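Chapter 4
Budgeting for a Handling Cell

2 comments · 240 shares

The purchase price of an arm is seldom the largest cost over its working life. Grippers, mounts, cabling and spare fingers must be planned from the outset, particularly where two arms will handle the same light plastic goods.
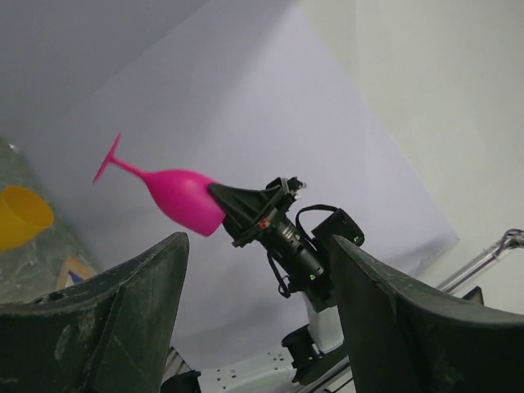

Dennis Blackburn objected that few buyers can forecast finger wear before the first year is out, and he would hold back a reserve instead. Either approach is acceptable if it is recorded in the plan. At Bustmont, the January estimate allowed $1,947 for end-of-arm parts and $500 for repairs. A stemmed item may be gripped by the bowl or by the stem, and quotations should be sought for both.

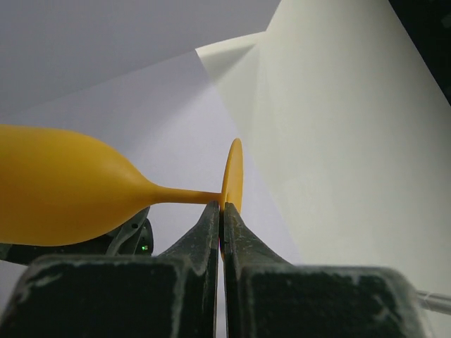

4.1 Preparing the Equipment List

List each arm separately, with its gripper and its spares.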